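Can we talk about gift lists for a minute. November, and my inbox already has 13 of them.

I used to love a list. Pen, paper, Grandma likes soap, done. Now my cousin sends a link, and everyone in the family puts in the exact item, exact size, exact color, and then somebody else clicks buy. So what did I give you? A transaction. You basically shopped for yourself with my card, and I got a thank you text at 9 in the morning.

Tracey Catterall wrote in the Drirovcombe newsletter that lists "save us all from bad candles." Fine. But I like a bad candle! My aunt Johanna gave me one that smelled like soup. Still have it. Couldn't tell you one thing I got off the list last year, and there were definately things.
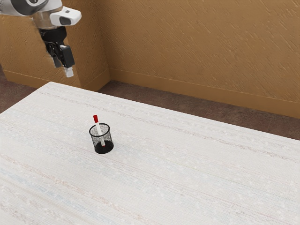 A marker in a wire pen cup on the table.

And the money. Used to be we said up to 20 dollars and people got creative. Thrift stores, jam, a scarf with a hole in it. Lists don't do creative. Lists creep. Someone adds a blender and suddenly the blender is normal.

Yes, I know, waste. Returns. Kids who really do want the one thing. Kids can keep thier lists, I'm not a monster. But grown adults? Guess. Get it wrong. Ask my brother what he's been reading and then buy him something near it.

I'm not filling mine out this year. Mom has asked twice.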